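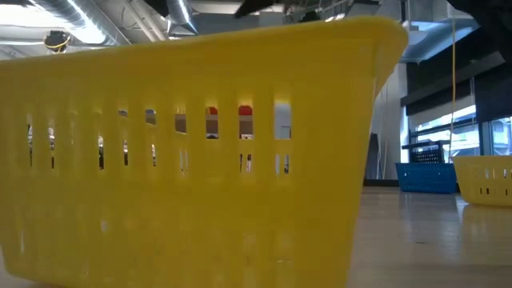 Flellow Household Sharing Room
Minutes of the November meeting, Tuesday, 7 pm, in the main room

Present: Angharad Gronow (chair), Kulap Thaweesak, Eusebio Flores, Morfudd Bellis, Zorica Jurić (minutes)
Apologies: none received

1. Minutes of the last meeting
The minutes were read and accepted with one correction. The shelf paper was bought by Morfudd and not by Kulap. Morfudd has now received her money back.

2. Baskets for sorting
Kulap reported on the yellow baskets. We have bought 11 of them from Prekov, not all in the same size. They are plastic, with a thick rounded lip and two rows of slots under the rim, and the lower part of the wall is closed. Kulap likes this, as small things like socks and spoons do not fall out through the lower part.

Eusebio asked if the baskets are strong enough for crockery. Kulap has carried plates in one from the store to the tables and had no difficulty, but she would not fill it to the top. Angharad said that a full basket of plates is too heavy for most of us in any case. It was agreed that crockery is filled to the lower row of slots and no higher.

Morfudd said that the old baskets from Jitden should not be thrown away. Three of them have broken handles, the others are still good. After some discussion it was agreed to keep the good ones for garden things and to take the broken ones to the recycling point.

Action: Eusebio to take the broken baskets before the next meeting.

3. Labels
There was a longer discussion about labels. Paper labels with tape came off the old baskets after one wash. Morfudd suggested card labels tied with string through the slots, so they can be changed when the content is changed. Eusebio would prefer to write on the plastic with a marker — he thinks that string will get caught on things when baskets are stacked.

A vote was taken. Card labels with string: 3. Marker: 1. The chair did not vote. Card labels will be tried until the spring.

The labels will say: bed linen, towels, children's clothes, crockery, pans, toys, mixed. Zorica asked that "mixed" is used only when nothing else fits. Last time there were seven boxes of "mixed" and one of them contained only towels.

Action: Morfudd to cut and write the labels. Zorica to bring string.

4. Sorting tables
Kulap asked that baskets are not left on the sorting tables in the evening. The tables must be free for the morning group, who come before any of us and have to lift everything down. Full baskets go under the tables, empty ones are stacked by the store door. Agreed.

Angharad will speak with the morning group about the same thing from their side, because on two occasions we found wet towels spread over the tables.

5. Money
The baskets are paid. There remains 60 pounds for this season. Eusebio proposed to buy a second trolley from Baxter, but the price is not known yet and the matter was moved to the next meeting.

Action: Eusebio to ask for the price, with and without delivery.

6. Other matters
Morfudd has a bag of wooden clothes hangers to give. It was accepted with thanks.
The key to the store is stiff again. Angharad will bring oil.
Zorica asked if the minutes could be sent by email only. Kulap would still like one copy on paper on the board. Agreed.

The meeting closed at 8.20 pm. The next meeting will be on the same evening next month, same room. Kulap will bring the biscuits.

Minutes taken by Zorica Jurić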